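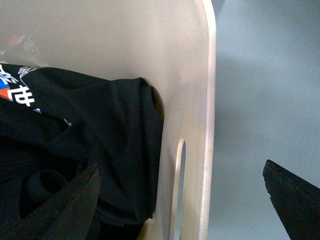
Do I need to do anything special before marshalling at a hillclimb for the first time?

Posted by Stela Jitaru, 20 Jun 2024

I've put my name down to marshal at the Rarnby hillclimb after years of watching from the wrong side of the rope with a cold burger. The club has sent me a sign-on time (horribly early), a map that appears to have been drawn on somebody's knee, and a line saying I'll be "post 9, with Wiltus corner team". It says to bring "suitable clothing" and leaves it at that.

I've done the online training and passed, so I know my flags in theory. What I don't know is the ordinary stuff. Do I need my own overalls? Do I get a radio on day one? And is it true you can't leave the post until the lunch break, because I drink a lot of tea and would like to plan my life accordingly.

I should add that I'm not especially brave. I'd like to be useful but I don't want to be handed a fire extinguisher and wished luck.

Flekitz

You'll be fine. On our hill a new marshal gets paired with an old one, and the old one does the radio. You'll mostly watch, wave a flag if told to, and sweep gravel. There is a great deal of gravel. Most people's first season is basically a broom with some motorsport attached.

Clothing: cotton or wool, long sleeves, long trousers, proper boots. No nylon anywhere near the fire kit. Orange overalls are what everybody ends up in, but a decent club will have a few spare sets in the van, in two sizes, neither of them yours. Ask before you buy. I paid 190 quid for mine in a fit of enthusiasm and then marshalled twice that year.

Don't wear red or yellow on your top half. A driver coming round a blind bend sees a red jacket and thinks it's a flag, and then you've cost him his run and he'll come and find you in the paddock to talk about it.

On tea: cars go up in batches and then they all come back down, and after that there's usually a gap. Tell your post chief and go then. Do not wander off during a batch. Do not cross the track without asking, even if it's been quiet for ages, even if the hedge you want is on the other side.

The extinguisher will be at the post and you should know where it is and how the pin comes out. You won't be first to it with experienced people standing next to you.

Chevalier

Waterproofs. Then another set of waterproofs. I did one in November once, a tidy-up sprint at an airfield, and by the end I could have been wrung out.

Old Paddock Hand

I'd disagree a bit with Flekitz about just watching. You should be listening as well. On a hillclimb you often hear trouble before you see it, and the engine note stopping halfway up is usually the first sign you've got work to do. Stand where your post chief puts you, face the oncoming car, and never sit down while one is running. No phone out either. I've seen a chap filming with his back half turned and he was sent home, quite rightly.

Bring a folding stool for the gaps, sun cream, and more food than you think. The club lunch at most places is a paper bag with a roll in it and something that was an apple. Cut-proof gloves are handy too, as bits of bodywork have sharp edges and you'll be picking them up.

Read the supplementary regs if they've sent them. Ours run to 23 pages and only three matter to a marshal, but it's never the same three.

Comments

gravel_trap: Sign on even if you're late. No signature, no insurance, and they won't let you out to the post. I missed one that way after driving more than 30 miles.

Hairpin Sue: Wiltus corner is a nice spot, shady after lunch. Wasps though.

Stela Jitaru: Thanks all. Have emailed about overalls and been told "yes probably". Buying the second set of waterproofs.

Chevalier: Told you.

gravel_trap: Post chief up there likes ginger nuts, for what it's worth.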